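1/ A small thread about our grasp planner, because two people asked why we replaced the scoring step in September. I work at Nunden on the planning side, and the arms are only as clever as what we send them.

2/ The old version took the depth image, cut the cloth into regions and gave every region one score. The highest score won. It was simple and easy to debug, and I still like it for boxes and bottles.

3/ For clothes it was bad. A dark garment has almost no depth detail, so the score was mostly noise. The planner changed its mind between two frames and the arm made a small nervous dance before going down.

4/ The first repair was a filter over time. It stopped the dance, but it made the planner slow to notice when the cloth had moved. We lived with this longer than we should have.

5/ Now we sample 1,000 candidate grasps per arm and throw away everything the arm cannot reach without hitting the other arm. On our usual test set, 790 of them were removed by this check on average. I expected fewer. The two arms share much more space than I had imagined.

6/ The remaining candidates go to the scorer, which is a small network trained on 3,700 labelled grasps. Labelling was done in Bisht, our own tool. It is ugly, but it has keyboard shortcuts for everything, and this matters when you label the whole of Tuesday.

7/ One detail which cost me a week: the left and right arm had different time stamps, with an offset of 509 ms. The planner believed the right gripper was still where it had been half a second earlier. All the collision checks were correct, only for the wrong moment.

8/ If you take one thing from this thread, please log the age of every message and not just its content. We now refuse to plan if any joint state is too old. The operator sees a plain error with the name of the topic.

9/ The second change is in control. Each arm has its own state machine (approach, close, lift, move, open) and a small coordinator that gives out permission for the shared space. Before, it was one big state machine for both, and adding a state meant touching eleven files.

10/ The coordinator knows nothing about cloth. It knows volumes and who has booked them. If the left arm has booked the space over the basket, the right one has to wait outside with whatever it holds. 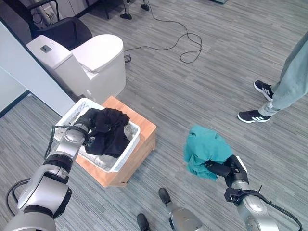 Left gripper in the basket with the black garment, right gripper with the green cloth.

11/ What is still weak: deciding when a grasp has failed. With thin fabric the fingers close nearly completely, so the finger width tells you very little. We compare wrist force before and after the lift, but a light shirt is close to the noise of the sensor.

12/ A colleague from Stonano suggested looking at the motor current during the first centimetre of the lift. I have a branch for this, not merged yet. The signal is there, but the threshold is different for each arm and I don't like thresholds I can't explain.

13/ The replay viewer is part of Pallent, our logging package. You can step both arms through a run and see which candidates were rejected and by which check. I will write about the file format next, it has its own sad story with time stamps.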